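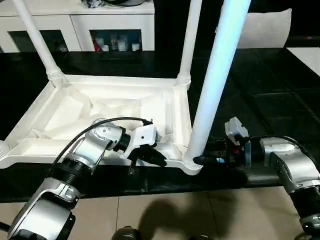
Two arms, one stool, and a choice of fingers

Leonora Espiritu keeps a plastic stool for testing grippers. It costs less than lunch, it weighs very little, and it gives a two-armed robot plenty of trouble. Turned upside down on a black table, it has an edge to press on and a leg to hold, and both arms have to work on it at once.

"If one hand pushes and the other is late, the whole thing slides," she says.

Espiritu runs the bench at Trindeck, which spent January comparing two sets of fingers for the same pair of arms. The Climport set is stiff and narrow. The Godinho set is softer and closes more slowly. Each got 200 attempts at the legs, with the controller settings left alone between sets.

The stiff fingers were better at the seat edge, where there is little room beside the ribs. On a round leg they tended to slip and turn. The soft ones held the leg well but needed more time to let go – 800 milliseconds against 30 for the other set.

Salvador Salgado, who writes the control code, was more bothered by the shiny tabletop. Reflections threw off the depth readings on Saturday afternoon, and 57 attempts had to be run again after dark. A matte cover would fix it, he says, but customers have shiny tables.

For now the team plans to mix the sets, stiff on the left arm and soft on the right. A wrist camera from Ulell is next on the list.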